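Eltia hotel group promises "two minutes to everything" in Sesby. Bring comfortable shoes 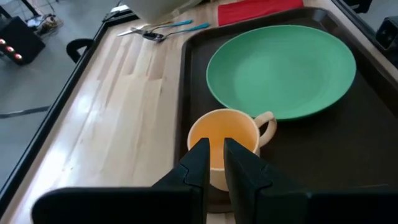 A ceramic mug with a warm orange-yellow glaze on the inside.

Eltia will open its second hotel in Sesby in November, and the brochure has already decided that it stands in the heart of the city. That will surprise people who live in the heart of the city, which most of them would place on the other side of the river.

The new property, to be called the Eltia Sesby Riverside, takes over the old customs offices on the harbor road. The company says guests will be "two minutes from everything that matters." Asked what that covers, a spokesperson listed the ferry landing, a tram stop and the hotel's own restaurant. The cathedral, the covered market and the main museum are on the list of "nearby attractions," which gives no walking times at all.

We walked it. From the front door to the cathedral steps took close to half an hour at a normal pace, including a long wait at the lights by the swing bridge. The tram would be quicker, but it stops running early in the evening during the winter schedule, and the brochure doesn't bring that up. The ferry landing really is two minutes away. It serves the outer islands and goes nowhere near downtown.

Then there is the airport. Eltia's website gives a transfer time of "under 20 minutes." A footnote, in gray type at the bottom of the booking page, says this applies "in favorable traffic." The city's harbor road is down to a single lane for drainage work, and the city expects that work to run past the hotel's opening date. The spokesperson said the company was "confident the timing will hold."

The building itself is a better story. The customs offices have been shut for years, and the long brick front facing the water has been cleaned and kept. Rooms on that side should have a fine view, as long as the freight yard next door stays quiet. Rooms at the back look onto the yard. The booking system calls these "Harbor Heritage" rooms and charges a little less for them, but a guest would have to compare the floor plans to work out why.

Eltia is also making a good deal of its breakfast, described as "locally rooted" and included in the higher rates only. Guests on the basic rate can buy it at the desk. The company would not name its suppliers, saying talks were still going on, so how local the roots are remains an open question.

The opening comes with a new loyalty offer. Members who book before the hotel opens get 1000 points per stay, and a free night in Sesby costs 2177 points. That sounds like three stays for one free night, until you read the terms. Points earned on prepaid rates are held back until the following season, and free nights can't be used in summer or during the boat festival - in other words, when most people want to come. The company says the rules are "in line with the market."

Its record gives some reason for caution. When Eltia opened the Alemayehu, its hotel in Braltberg, the rooftop pool was in every advertisement. Guests arrived to find it closed, and it stayed closed for the whole first season. Those who complained were offered a drink at the bar. The Sesby hotel has a sauna and a "wellness terrace" in its plans, and both are listed as opening "in phases."

None of this means the Riverside will be a bad place to sleep. Sesby is short of rooms in the busy months, and the city tourism office has welcomed the project. It was less keen to say whether the brochure's map is drawn to scale. It isn't - the river is missing a bend.

Reservations are open now. Rates for the first weeks are refundable up to the day before arrival, except on prepaid bookings.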